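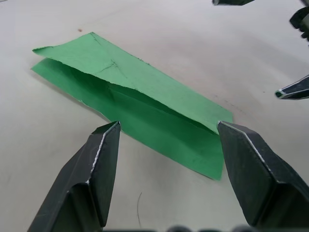
Gruruvent

Last updated: 2018-04-02

Gruruvent is a static documentation generator and template previewer used to build reference websites from plain text sources. It reads a directory of content files and a directory of templates, resolves the references between them, and writes a folder of HTML, style sheets and scripts that can be served without an application server. The program is distributed as a single executable and is run from the command line.

Architecture

A build passes through four stages: collection, resolution, rendering and output. During collection the program walks the source tree and records each file's path, front matter and modification time in an index. Resolution replaces symbolic references with final addresses. A reference that matches no entry in the index is treated as an error and stops the build, unless the project has set the behaviour to warn.

Rendering is carried out by Woster, a template language developed for the project. Woster templates are compiled to an intermediate form and cached between builds. The language has conditionals, loops and partial inclusion, but no user-defined functions; calculations are expected to be done in the front matter or in a plug-in. Partials may be nested to any depth, although a template that includes itself is rejected at compile time.

The output stage writes only those files whose content has changed. Deleted sources leave orphaned output behind unless the clean flag is given.

Preview server

The preview server watches the source tree and rebuilds affected pages when a file is saved. File events are grouped over a window of 300 milliseconds, so that an editor which writes a temporary file and then renames it triggers one rebuild. The window can be changed in the configuration file. On network drives, where file events are often unavailable, the server falls back to polling.

Individual templates can be opened in isolation with sample data. This mode is used mainly for checking colour contrast, text wrapping and keyboard focus before a component is placed on a full page. Sample data is stored beside the template and is excluded from production builds — a frequent source of confusion when a partial renders correctly in preview and appears blank on the finished site.

Configuration

Settings are held in one file at the project root. Earlier releases also read settings from environment variables, with the environment taking precedence. Version 2 removed this, and projects that relied on it must pass overrides as command-line arguments. Paths in the file are relative to the file itself, regardless of the directory from which the program is called.

Plug-ins

Plug-ins run as separate processes and exchange messages with the generator over standard input and output. They may be written in any language. The most widely used is Ekinci, a search indexer that produces a compressed term list for lookup in the browser. Ekinci normalises spelling variants at index time, so that a query for "catalog" also returns pages containing "catalogue". It does not index text inside code blocks by default.

A plug-in that gives no response within 90 seconds is terminated and the build is marked as failed.

Testing

The test suite contains 566 cases, most of which compare rendered output with stored reference files. Comparison ignores trailing white space and attribute order. Reference files are regenerated with a separate command and are reviewed by hand before being committed. Performance is not covered by the suite.

Limitations

Gruruvent holds the complete index in memory, and very large sites may need to be divided into several projects. Cross-project references are supported only through full addresses. Right-to-left scripts are handled correctly in page content, but the navigation component supplied with the default theme, Berkstead, does not mirror its layout. Berkstead also lacks a print style sheet.

See also

Static site generator
Template processor
Component library

Contact | Copyright and licensing | Back to top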